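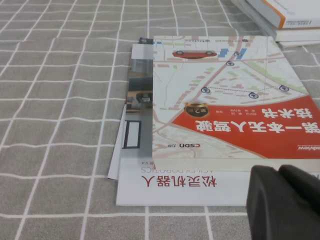

The top of the pile, on the gray tablecloth with the white grid.

I spent the first week of the year sorting my books and papers, and I'm writing down how it went for anyone putting off the same job. I live in a two-room apartment in Plidudstead, and the paper had reached the point where I ate at the kitchen counter and the table belonged to the mail.

The book with the city map on the cover is a Chinese textbook on driverless cars, 第一本无人驾驶技术书, second edition. The title says more or less "the first book of self-driving technology." I bought it in August to keep up my technical Chinese, which I learned at work and was losing. I like the cover. There is a little red car up near the top and a set of round location markers with dotted lines running between some of them, and it looks more like a city guide than a textbook. I have read the first 80 pages. The vocabulary is hard but it repeats, so by the second chapter I was looking up half as many words.

My rule for the sorting was simple. Every item got picked up once and went into one of three places: the shelf, the Negussie box, or recycling. Negussie is the used bookstore on the corner of my street. They take paperbacks in decent shape and give store credit, and they don't want magazines, manuals or anything with a broken spine.

The shelf is a Tevov, the narrow one with five boards. I put it up myself two years ago and it leans slightly to the left. I used to keep books on it by size because it looked neat. Now they are by language – English on the top two boards, French in the middle, Chinese below that – and the bottom board is for booklets and other thin things that fall over. I bought two plain metal bookends for those. They work fine.

Booklets took the longest. A book I can judge in a few seconds, but a booklet might be a product catalog or a course handout or the only copy of some instructions, and I had to open every one. I kept anything I had written on. I kept the manual for the water heater. Most of the rest went out, including a run of brochures from a trade fair in Kivavden that I had carried home on the train and never opened.

Final numbers, for my own records: 51 books to Negussie and 8 I couldn't decide on, which went into a bag in the closet. If I haven't gone looking for one of them by August, they go too. I also carried down about four bags of paper for recycling. The elevator was out that day, so I made two trips by stairs.

I should mention one mistake. I recycled a French grammar from 2000 that I thought I had a newer copy of. I did not have a newer copy. I had been thinking of my sister's. I've ordered a replacement.

Marwa Bouzid asked under my last post whether I scan papers before I throw them out. I tried it with one folder and stopped. The scans came out fine, but I had to name each file, and after an hour I had a folder of names I didn't recognize. Tax papers and the lease stay on paper in a binder. The other things I was scanning I would never have looked at again.

The map book isn't on the shelf yet. I am keeping it out with a pencil and a notebook until I finish it, and the plan is ten pages an evening, words looked up the next morning on the bus. Chapter three starts tonight. Next post will probably be the kitchen drawers.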